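How do I book an author for a library talk?

Posted in Events & Venues, November
by Bromine

Our library branch at Buldale wants to run an evening talk with a non-fiction author early next year. We have the community room, which holds 94 seated, and a budget of $2000 to cover everything. I've not organised one of these before. Do I write to the author directly or go through the publisher? And is it normal to pay a fee on top of travel, or do they come for the book sales? We'd like to charge a small amount at the door if that's allowed.

Seker
Go to the publisher's publicity department first, particularly if the author has a book coming out. They keep a calendar and can tell you whether the person will be in your area anyway, in which case you may only have to cover a night's accommodation. If the book is more than a year or so old, try the speakers' agency or the contact form on the author's own site.

Yes, pay a fee. Many working journalists and writers earn a fair part of their income from talks and it's poor form to offer them a bottle of wine. Put the amount in your first email so they can say no quickly. Include the date options, the room capacity, how long you want them to speak and whether you'd like questions afterwards. 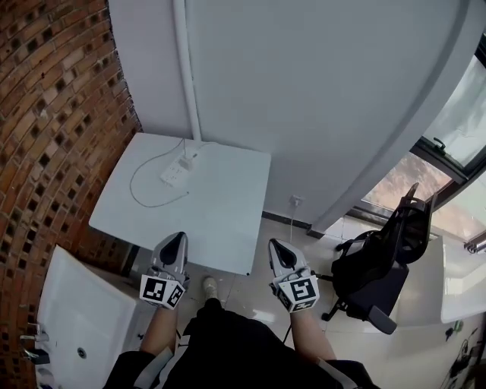
Zheng disagreed with going to publicity first, saying they had waited 2 months for a reply from a publisher and then got an answer from the author's website the same evening. Their suggestion was to send both emails on the same day and mention in each that you've written to the other.

On ticketing, check the hire conditions for the room. Some councils let library events charge at the door but want the money to go through their own booking system. Even a $5 ticket cuts down on no-shows. For a free event in a room your size I'd take 100 bookings and expect a few empty chairs, but for a paid one stop at capacity.

Ask a local bookshop to run the sales table. They order the stock, take the payments and return what's left over.

Buldale Reader
just email them, most authors are pretty friendly. we got ours that way. make sure the microphone works

Related
Is a Monday night a bad night for a talk?
Recording a guest speaker: do I need written permission?
Cheap lectern hire
How long should question time run?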